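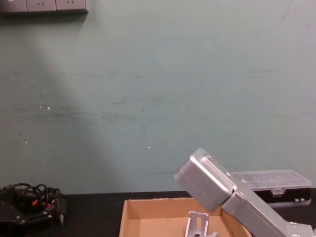

Bracket in the box, cords on the left, scuffed green wall behind.

The Cardboard Tray Method, or how I stopped losing hardware on my own work table

Search this site Go

I have owned so many parts organizers. The ones with the clear drawers, the ones that snap shut like a tackle box, a very pretty tin thing from a flea market in Ondatstead that turned out to have no dividers at all (I still love it, it has buttons in it now). And every time I took something apart, the hardware ended up in a cereal bowl anyway. Then I cut down a shipping box one evening in February, put it in the middle of the table, and I've done every small project out of a tray like that ever since!

So this is how I make the tray, how I set up the table, and how I sort a mess of brackets and cords with it. It costs nothing and you probably have the box already.

What you need

A corrugated box, the plain brown kind. Mine usually come from Derkum, the shelf place, because their boxes are shallow to begin with.
A sharp utility knife and a metal ruler
A pencil
Packing tape, if the corners need help
A dark cloth big enough for the table, or a dark tabletop
Twist ties or hook-and-loop strips for the cords
Masking tape and a marker

Picking the box

You want one that's longer than your longest part and not much bigger than that. I know it's tempting to use the huge one so that everything fits. Everything does fit, and then it all slides into one corner and you're digging again. If I can lay both hands flat on the bottom of the box side by side, it's a good size for me.

Check the floor of the box before you commit. If the bottom flaps meet in the middle with a gap, small screws will find that gap. Run a strip of tape down the seam on the inside. I do this even when the seam looks tight. A box that's been wet at some point will have a soft, wavy bottom, and those go straight to recycling.

Cutting it down

Stand the box up and draw a line all the way around the outside, measuring from the floor. I go with 2 inches. You can go a little higher if you're working with long bolts that like to roll, but low sides are the whole pleasure of it — your hand goes in and out without bumping anything, and you can see what's lying there from your chair.

Score the line lightly first, all four sides. Then go around again and cut through. Two light passes give you a much cleaner edge than one heroic one, and keep your other hand behind the blade, please. Corners are the hard part as there's a double layer on one of them where the box was glued. Slow down there. If it tears a bit, fold a piece of tape over the top edge and carry on.

Save the strip you cut off! It makes dividers. I don't put them in right away though, and I'll get to why further down.

Setting up the table

I'm a dark-surface person. I used to work on a pale oak table and I lost silver washers on it constantly, which sounds impossible until you've done it under a warm lamp. On black, anything metal just pops out at you, and so does cardboard, so the tray is easy to find with your hand when you're looking at something else. A cloth has one more good point, small things don't bounce when you drop them. They land and stay.

It doesn't have to be a nice cloth. It doesn't have to be ironed either, a few creases won't hurt anything. Do check that it isn't fuzzy. Fleece grabs onto the threads of a screw and you'll be picking lint off forever. An old flat bedsheet dyed black has done very well for me, and so has curtain lining.

Push the table against the wall if you can. Parts that roll away from you have somewhere to stop, and you get one less side of the table to crawl around. It will mark your paint, I should warn you. If that bothers you, stand a strip of cardboard along the back edge. I like outlets at the back too, up on the wall above the tabletop, so nothing trails across where I'm working. A power strip lying on the table eats the exact spot where you want to put your elbow.

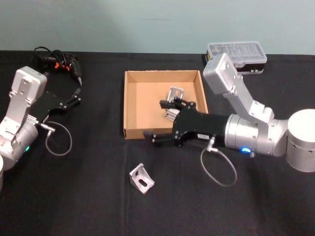

Fokus, No. 57, page 109

The tray goes in the middle. I fought this for a while! I kept it off to the right since I'm right-handed, and then I'd pick something up with my left hand and pass it across, or set it down "for a second" on the near edge of the table. In the middle, both hands reach it equally well and there's no good excuse for putting a part anywhere else.

Cords go to the back left. Pick whichever back corner you like, but pick one and keep it. Anything with a cable on it gets coiled and piled there until the sorting is done. It's allowed to look like a bird's nest at this stage. You're only keeping it out of the tray, because the minute a loop of cord goes in with the small parts, it comes back out with a bracket hooked on it and three screws flying after.

Sorting the hardware

Start with the big flat pieces. If you're doing shelf hardware like I was (a Kubo wall unit that had been taken down in pieces and bagged up in no order at all), that means brackets first. Lay each one in the tray on its side and against a wall of the box. I put mine along the right-hand side. The middle stays open for whatever comes next.

With a bent bracket, look at the slot before you put it down. A long slot is there so you can slide the bracket a little before you tighten it, and a round hole isn't going to give you that. So slotted ones and round-holed ones are different parts, even when they're the same size and the same color and came out of the same bag. I mixed them up on the first Kubo shelf and had to take it back off the wall. The shelf leaned. I lived with it leaning for longer than I want to say.

Run a fingertip along the edges while you're at it. Cheap stamped brackets can have a burr, and you want to find it now with one careful finger, not later with your whole palm. A few strokes with a fine file takes it off.

Then the bolts, then the screws, then the washers and the tiny stuff. Big to small. If you go the other way the big pieces land on top of the little ones and you can't see a thing.

Now about the dividers. Wait until the parts are in the tray and have sort of settled into their piles, and then cut the dividers to suit. I used to put in a neat grid first and I always guessed wrong, with one square overflowing and another with a single wing nut in it. Cut a strip from your leftovers a touch too long, so that it wedges in by itself. No glue. You'll want to move it.

The cords

Once the tray is done, turn to the pile in the corner. Find an end. Don't pull it! Lift the whole pile and give it a gentle shake, and let the loops fall open, then follow that one end backward through the heap. Connectors snag on each other more than the cable does, so if you've got little colored connector pieces in there, look at those first when something sticks.

Coil each cord loosely, a bit bigger than your hand, and let it turn the way it wants to turn. A cord that's been coiled one way for years will fight you if you try to go the other way. Tie it in one spot. If it belongs to a device, I set the coil right on top of the device when the top is flat enough, so the two stay together when I go looking for them.

Masking tape flag on each one, with what it's for. Write it the same day. I have a box of cords from before I learned this and at this point I'm basically curating it.

Putting the tray away

You can leave the tray as it is overnight, just lay a second piece of cardboard over the top. For longer than that, I bag each pile, write on the bag, and put the bags back in the tray standing up like file cards. The trays stack if you set a flat sheet between them. Write the project on the short end so you can read it on the shelf.

When a tray gets soft or the corners start to go, make another one. Mine last through several projects, though the one with the taped edge is still going and has outlived two lids.

If you make one for something heavier than shelf hardware, double the floor with a second piece of cardboard cut to fit, ridges running the other way from the first. I'm trying that next for a pile of door hinges.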